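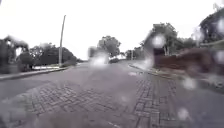 The brick strips at the bend, Gemitz.

The planner stopped the robot at 6:40 in the morning and would not let it go on. Irén Virág read the log in the office at Worness with her coat still on.

"It says there's a wall," she said.

Wing-yan Tai pulled a chair over. The map showed a white road with a black block across it, just past the second strip of pavers. The block had no depth. It was one cell thick and it moved when the robot moved.

"Drop on the lens," Wing-yan said.

"The filter's meant to catch those."

"It catches one. Look at how many there are."

Irén opened the settings. The filter threw away any blob that kept its place in the view while the road went past underneath. Shigeru Tsuchiya had written it in his last month before he moved to Predov, and he had left a comment above the threshold: 200 frames, do not lower. A standing robot never saw the road go past, so the count never rose, so the wall stayed a wall.

"It needs to move to find out it can move," Wing-yan said.

"Can we creep it?"

"How far?"

"Half a metre. Back, then forward."

They rang Anikó Takács, who had to approve anything done by hand on a public road. She was on a train and the line was poor. She asked whether the radar agreed about the wall. It didn't. She asked whether they could see any people. They couldn't. She said half a metre, no more, and to write down the time.

Irén sent the command. The robot backed up and came forward again. The count began to climb, slowly, and at 200 the black block went out of the map and the road was white to the far trees.

It set off at walking pace. Irén watched the wheel speeds and Wing-yan watched the pictures. The next trouble was at the verge.

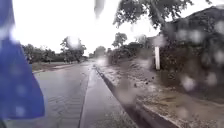 The classifier had painted the mud the same colour as the road. It put the kerb down as a crack. Veres, the module that chose between one surface and another, had two routes and scored them nearly equal, and for a few seconds it kept changing its mind.

"Don't touch it," Wing-yan said.

"I'm not touching it."

"You've got your hand on the mouse."

Irén put her hand in her lap. The score for the verge dropped, came up, dropped again. Then the slope estimate came in and the kerb became a kerb. The robot held to the asphalt.

Kanokwan Ratanaporn arrived at eight with the heater from the store room and asked how the night run had gone. Irén said there were 4,000 new frames with water on them and that somebody would have to label the mud.

"How many have mud?"

"I haven't looked."

Kanokwan plugged in the heater. Wing-yan was already typing under Shigeru's comment. She left his line as it was and added one of her own: if stopped, ask for half a metre.

Irén took her coat off and opened the first frame.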